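关于我们

Clultico成立的时候，业务计划书上写的是“让机械臂学会家务”。现在我们主要在学怎么教。两者的区别，折过纸的人大概能体会。

我们不写动作程序，靠人示范：操作员要么握着机械臂走一遍，要么坐在另一头遥控，机械臂跟着动，数据跟着存。听起来像教徒弟，只是这位徒弟从不点头，也从不问为什么。公司全年365天接受预约，农历新年也接，虽然至今没有客户在年初一想看折纸。

内部最常练的一套课程叫Veren，专门对付软的、薄的、不肯待在原位的东西。纸张是其中脾气最好的，所以排在第一课。

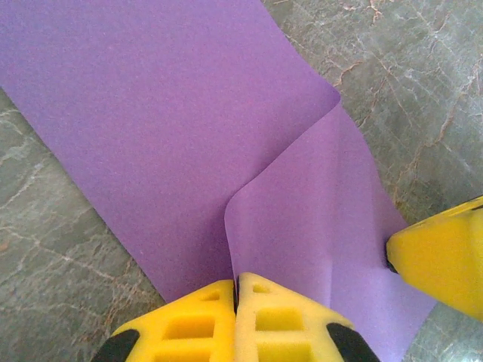

Veren课程：夹住紫色纸张

一套Veren要录235次示范，录坏的另算，另算的部分我们不对外公布。Siu-fong Shih负责排课，规定每人连续操作不得超过30分钟，理由是人一累，手就开始走捷径，而捷径是机械臂学得最快的东西。她自己的示范至今仍被当作范本播放，包括中途叹气的那一次（没有录音，但看动作看得出来）。

双臂任务归Hok-lam Peng管。2条手臂比1条难教得多：左边做事的时候，右边得学会等。这一点很多新同事也要学上一阵。

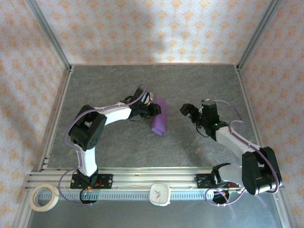

Sze-wing Kwok对此有不同意见：等待根本不用教，要教的是什么时候别等了。我遥控的时候犹豫一下，它就跟着犹豫一下，而且每次都在同一个地方犹豫，比我还认真。

这段话后来写进了新人手册，放在“松手”那一章前面。

我们的客户多半做包装和文具，也有一家叫Stoltbridge的，三年来一直请我们教机械臂叠餐巾，样式换了又换。参观请于每年五月以外的月份提出，五月我们要把旧示范从头看一遍，谁也不愿意当着客人的面看自己一年前的手势。

来信请写明材料、尺寸，以及贵公司现在由谁用手做这件事。最后一项请务必填写，我们通常会先跟那位聊。

页面更新：24/09/2020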